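FOR RELEASE: OCTOBER

Plakisstead's Grindetti Coffee Opens a Second Shop, and Yes, the Cinnamon Rolls Are Coming Too

PLAKISSTEAD – I've been told a press release should be short and serious, and I've already blown the first part, so let's just get into it. Grindetti is opening a second shop this October! It's on Juvach Street, in the old shoe repair place with the green awning, and I've been walking past that building for years wishing somebody would do something with it. I guess that somebody is me.

If you don't know us yet, hi. I started Grindetti with a secondhand espresso machine and a lease I could barely read. We roast our own beans, we bake every morning, and we close at 3 p.m. because I like having dinner with my family. The first shop has 18 seats if people are friendly about elbows, and on a rainy morning the line goes out the door and halfway to the pharmacy. I've felt bad about that line for a long time.

The Juvach Street shop is much bigger. The fire marshal's sign says 163 people for the whole building, though I can't picture that many people wanting a latte at once (please prove me wrong). There's a long front counter, a back room with a door that shuts, and a patio that gets sun until lunch. We're keeping the old tin ceiling. We tried to keep the original floor too, but it had other plans, and by the second week of work the contractor and I were both pretty sick of looking at it.

The menu is mostly what you already order. Drip, espresso, the maple thing, the cinnamon rolls, the egg sandwich on a potato bun. New for Juvach Street are four soups that rotate through the cold months, starting with a tomato and white bean one I've been making at home forever. We're also doing real lunch plates for the first time, with bread from Aasen, the bakery over by the rail bridge. I've been buying their rye with my own money for years, so it's nice to finally put it on a plate and call it work.

About prices, since I get asked. A small drip stays where it is at both shops. The egg sandwich went up in the spring and I'm not touching it again this year. Soup comes with bread, and I'm not going to charge you extra for butter. I think that's a mean thing to do to a person.

We're hiring, too. I need bakers who can stand to be up before the birds, and counter people who like talking to strangers. Every job is paid hourly, tips are split by hours worked, and everybody gets a meal on shift. You don't need coffee experience – I can teach anyone to steam milk, but I can't teach anyone to be nice at 6 a.m. Stop by the first shop and ask for an application, or leave a note at the counter with your phone number on it.

The back room is the part I'm most excited about, if I'm allowed a favorite. You can book it for a birthday, a book club, a baby shower, whatever you've got going on, and we'll bring in coffee and a tray of whatever we baked that morning. Daytime bookings are free as long as your group orders something. Evenings have a small fee that goes straight to whichever staff member stays late with you.

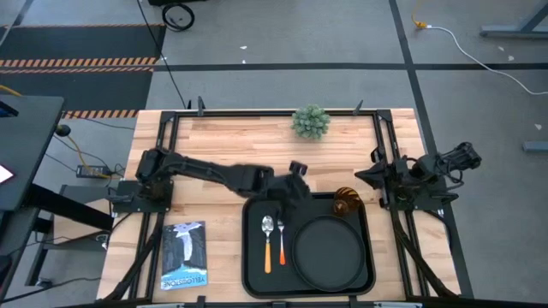

Dorrit wrote to ask if the first shop is closing once the new one is up and running, and said she'd be heartbroken to lose the window seat. It isn't closing, Dorrit! Same hours, same window seat, same wobbly table by the door that I keep promising to fix. The roaster is staying put as well, so both shops will be pouring the same beans, and I'll be driving them across town in the back of my station wagon.

For opening week we're giving a free small drip to the first 418 people through the door on Juvach Street. That's the number of the building, so it's easy for me to remember and hopefully easy for you. After that we'll be open from 6 a.m. to 4 p.m. every day, an hour later than the first shop, and we'll see how my dinner plans hold up. Lunch plates start at 11 and go until they're gone.

There's parking behind the building, plus a bike rack out front that the city put in this summer. Dogs are welcome on the patio. Strollers fit through the front door, which they never really did at the old place, and I'm sorry to everyone who ever had to fold one up in the rain.

Press and anyone else who'd like a look around before we open can call the first shop any time before 3 p.m. and ask for the owner. I'm usually the one who picks up.

Grindetti Coffee
418 Juvach Street, Plakisstead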